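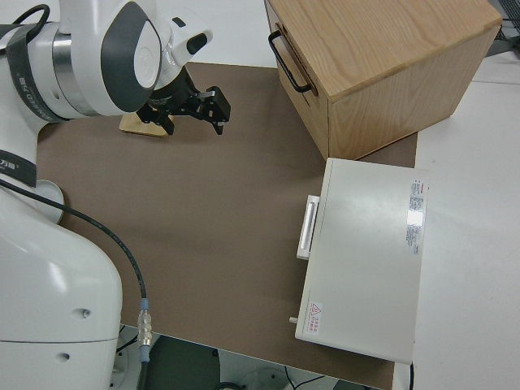 I have ruined more bench tops than I care to admit, and almost every one of them went the same way: glue drips, a slipped chisel, one coffee too many. These days I keep a big sacrificial board over my work surface and do everything on that. Mine is plain brown with a slightly textured, matte face, and it covers most of the space I work in. The matte part matters more than you'd think! On a shiny top, a small flat piece of light wood skates off the minute you lean on it with sandpaper, and the glare hides every little pencil mark. Pale wood also shows up beautifully against brown, so a box like the light one standing at the back is easy to check for gaps and smudges.

A few things I've picked up about working on a board like this.

Fix it down, but not forever
I used screws the first time and regretted it the day I wanted to flip the board over. Now I use double-sided carpet tape at the corners and one strip across the middle. To get it up again, slide a putty knife under and go slowly (a hair dryer helps if the tape has been there since November).

Wax the glue zone
Pick the area where you do your gluing and rub paste wax into it, two thin coats with a night in between. I've been using the one from Fomar, and dried drips pop off with a scraper. Keep the wax well away from where you do your staining, though, or you'll carry it onto your project and get blotches.

Sanding small boxes
Empty the box, shut the lid if it has one, and sand with the grain on the top first, then the sides. I stop at 200 grit on pale wood -- anything finer and my stain just sits there looking sulky. For the thin flat pieces, tape the sandpaper to the board and move the wood instead of the paper. Five or six strokes, turn it around, five or six more. Your edges will stay square, I promise.

Watch your cords
A cord across the bench will drag through wet finish sooner or later. If it has to cross, run it along the front corner and let it hang off the edge with a bit of slack, so the plug isn't taking the weight.

Cleaning up
Vacuum first, then wipe with a barely damp rag. I tried one of those Grondell bench brushes and it mostly moved the dust to my socks. Once the top side gets too scarred, flip the board and start over. Mine is due for a flip before the holidays, as soon as the last coat on my current box is dry.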